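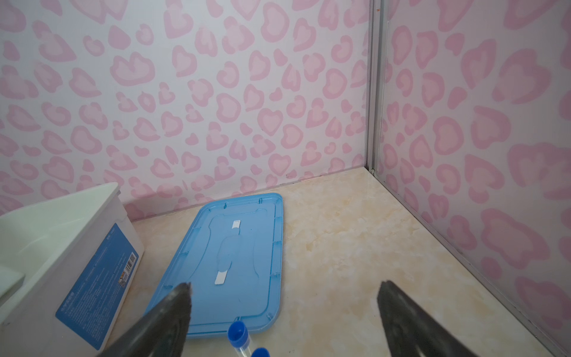
Blue lid with two small white strips on it.

I picked salt for my project as I live in Drokcombe and we've got the sea right there! Jocelyn Mangubat and I collected water in September, 14 jars in all, half from the harbour and half from Butley creek.
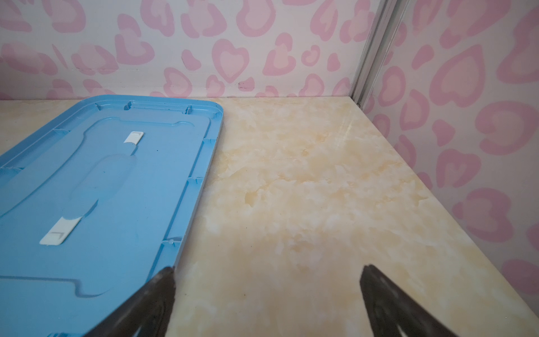 The lid, upside down.

I thought the creek would be much less salty - it was, but only at low tide. Brayan Condori reckons I should have gone at night too (no thanks).

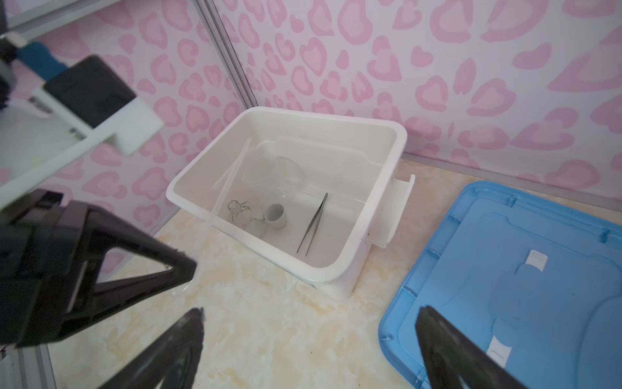
2 min read

My biggest jar left roughly 7 grams of salt once it had dried out. Mrs Costello wants a graph, so that's next.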